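Cell 2 Restart Checklist, Board Service Bench
Imerville shop, after the December gripper fault
Filled in by Margit Engström, read over by Hugo Prieto

A few words before the items, and I'll try to keep them few (Hugo is already laughing). The arm lost its position reference during a memory job and came down lower than it should have, with the fingers still closed. It stopped on the force limit and no one was hurt, thank goodness, but we did lose a Varden board with bent socket pins. Please go through everything in order, even if you've done it a dozen times and the coffee is getting cold.

1. Emergency stop, both buttons
Result: OK
Comment: Pressed each one with the arm moving at slow speed. The one by the door feels a little stiff, so give it a good firm push and don't be shy about it.

2. Light curtain
Result: OK
Comment: Tripped it at elbow height and again down low. Wipe the lenses while you're there, they collect dust something awful.

3. Force limit on the downward move
Result: FAIL, then OK
Comment: The setting had gone back to 1000 grams after the Henriques controller was reloaded. Ours should be 700. I put it back, saved it, powered everything down and checked once more, and it held. Hugo would like this number written on the card inside the cabinet door, and I think he's right.

4. Approach height over the board
Result: OK with a note
Comment: Run the approach with the chassis open and the memory slots empty, and stop the arm over the processor. Look at the fingers from the side, with your own eyes, before you trust the number on the screen. I know the wrist view is handy, but it's hard to judge height from it when the fingers are in front of the processor. 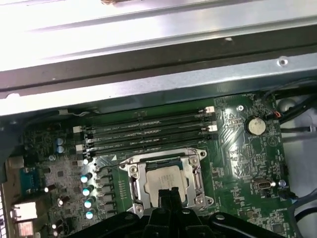 5. Cable clearance
Result: OK
Comment: Keep loops of cable tucked toward the chassis side, well away from the arm's path. We had a near snag in the fall, and I still think about it.

6. Finger screws and pads
Result: Recheck
Comment: One screw took a quarter turn, which I didn't love. Please check it again after 200 cycles and write down what you find, even if it's nothing at all.

7. Slow trial run
Result: OK
Comment: Ran 10 cycles at the lowest speed on the scrap Zidness board, hand on the stop button the whole time. Every approach came in at the set height.

Still open: the screw in item 6, and the card for the cabinet door. Until both are signed off, Cell 2 runs at slow speed only, with one of us standing by. Call me or Hugo if anything sounds or looks odd to you, we would much sooner walk over for nothing.

M. Engström
Read and agreed, H. Prieto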